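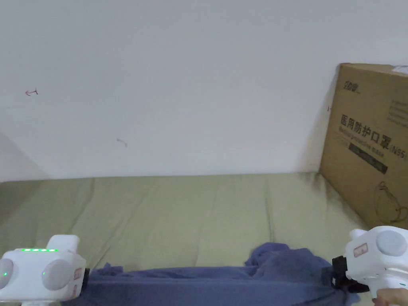
Bible reading plan promises whole book in 13 weeks, but the finish numbers are hard to pin down

A group of churches in Rudorstead is signing people up for another round of its speed-reading Bible plan, and the flyers say the last one was a big success. How big depends on what you count.

The plan, called the Tula Challenge, asks readers to get from Genesis to Revelation in 13 weeks. It starts again in April. Readers get a printed schedule, a daily text message and a place in an online check-in group that meets at 8 p.m. There is a journal too, sold separately.

According to the flyer, 232 people "took the journey" last time. That is the number who filled out the sign-up form. It is on the front of the flyer in large type, and it was read out from the pulpit in at least two of the churches taking part. What the flyer leaves out is how many of those people got to the end.

Leonora Saludo, who runs the challenge for the Tsegaye Fellowship, said she did not have a final count.

"We don't test anybody," Saludo said. "If you read more of your Bible this year than you did last year, I call that finishing."

That is a kind way to look at it, and plenty of readers will be glad to hear it. It is also a very loose use of the word. The sign-up page still says readers will "complete the entire Bible," and the certificate handed out at the closing supper says the same. Anyone who came to the supper could take one. Saludo said the certificates were set out on a table by the door and people were trusted to be truthful.

The check-in group gives a few clues. Posts were heavy in the opening days, when the reading was in Genesis and Exodus and people had a lot to say about Joseph and his brothers. They thinned out in Leviticus. By the time the schedule reached the minor prophets, many of the evening check-ins were mostly greetings, prayer requests and notes from people who had fallen behind and planned to catch up over the weekend. Some of them did say later that they had caught up. A good many did not post again.

None of this is unusual. Fast reading plans lose people, and the reasons are ordinary ones such as sick kids, long shifts and the second set of genealogies. Several readers wrote that they had signed up for the same plan before and stopped at nearly the same place.

There is a fair question about whether the pace does anyone much good. Thirteen weeks works out to a dozen or more chapters on a typical day. The schedule puts the whole Sermon on the Mount inside a single sitting, along with a good deal else. One reader in the group wrote that she had gone through all of Job and could not say afterward which friend had said what. Another said the speed helped, and that he saw for the first time how often the later books lean on the earlier ones. Both were still posting in the last week.

Saludo said the pace is meant to give people the big picture and that slower study can come afterward. She said the churches do not offer a slower plan right now. One was tried at the Nunden Road chapel, with a single chapter a day, and it was dropped when attendance at the discussion evenings fell to 5.

The new round has a few changes. Catch-up days, which last time came at the end of each month, will now come at the end of each week. The text messages will go out earlier in the morning after complaints that they arrived in the middle of breakfast. An audio version of the schedule will be offered, and listening will count the same as reading. Saludo said she expects some people to object to that last part and that they are welcome to read instead.

Asked whether the churches would keep a record this time of who reached Revelation, she said she would think about it. She was not sure it was anybody's business.

"I don't want a person who got to Ezekiel feeling like they failed," she said.

The schedule is free and can be picked up at any of the churches taking part. The journal is not required, although the flyer mentions it four times. Sign-up forms are due back before the first reading, which covers Genesis 1 through 16.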